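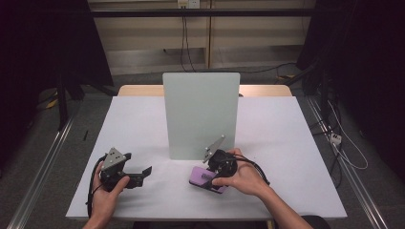 Helpers wanted for a home-built gripper project, Bendville

Posted 2019-03-10

Hello, neighbors and friends of the shared workshop! My name is Archana Tomar, and together with Harish Bhardwaj I have been building a pair of hand-held grippers, the kind you hold one in each fist and use to pick things up off a table. We would love to have 5 more people come and try them.

You do not need to know a thing about robots. If you can set a table or wrap a present, you have the skills we are after -- and if you are terrible at wrapping presents, please come anyway, we learn a great deal from that too.

What you would be doing

You'll sit at our work table with a gripper in each hand and move small flat things from one spot to another, stand a board up, lay it down again, and tell us where your wrists start to complain. The grippers have cables, so there is a bit of a knack to keeping them out of your own way. Harish will show you, and he is very patient (he taught me to drive).

The fingers have been through a good many versions by now. What we want to know is whether the hooked tip suits other people's hands as well as it suits ours, left-handers especially.

Time and pay

Each visit runs two hours with a tea break in the middle, and we ask you to come twice if you possibly can. We pay $35 a visit, in cash, and there will be cake on the days when Mawar Osman is in.

Who can join

Anyone 18 or over who can sit comfortably for a while and grip with both hands. Glasses are fine. Please leave rings and bracelets at home, and wear sleeves you can push up.

Where to find us

Unit 320, Pilkington Yard, Bendville. The bus from Clekville stops right across the road, and there is parking behind the building if you don't mind gravel. The workshop is up one flight of stairs, I'm sorry to say, with no elevator.

To sign up, leave a note with Darcy Kereama at the front desk, or telephone the workshop any evening and ask for Archana. Tell us which evenings suit you and whether you are left- or right-handed, and I will call you back to set up a time.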